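Damián Ayala recorded most of his second EP, *Lostura*, in a bedroom closet in Lumstead with a blanket nailed over the door. He wrote the beats first and the verses last, the reverse of how he used to work.

"On the first one I had notebooks full of bars and I was hunting for beats to put them on," he said. "Half the time the words didn't sit right. This time I let the beat run for a couple of days and didn't write anything down."

The EP has 11 tracks. Ayala, who raps and produces under his own name, cut it down from a much longer list in June. He said the hardest one to drop was a song called "Eltance," named for the street his grandmother lived on.

"It's a good song. It was slow, and it came right after another slow one. I moved it four times and then I took it off. I'll put it out by itself at some point."

The opener, "707," is the bus he took to school. Its drums come from a cheap keyboard he has owned since eighth grade, played by hand and left a little off the grid. The hook is in Spanish and the verses are in English. I asked if he had planned that.

"No. My mom was talking in the kitchen and I caught the way she said something. I went in and sang it back. I never redid it."

He pressed 60 cassettes for the release show at Angelovski, a basement room that used to be a shoe repair shop. They were gone before the second act. The room is small and the ceiling is low, and he likes it for the bass.
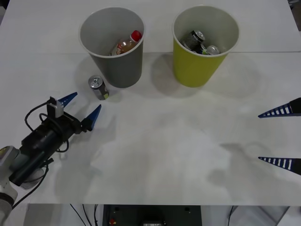 Ayala has been offered bigger rooms since then. One of them holds 400, and he turned it down for now.

"I'd rather play a full basement again. I've opened in a big place with thirty people standing in the back. You finish a song and hear your own shoes."

He still works mornings at a tire shop and writes after dinner. He is producing three songs for another Lumstead rapper and wants to finish those before he starts anything new of his own. There is no title for the next record, and he has two beats he likes.

"One of them might be for somebody else," he said. "I don't know yet. It's pretty fast for me."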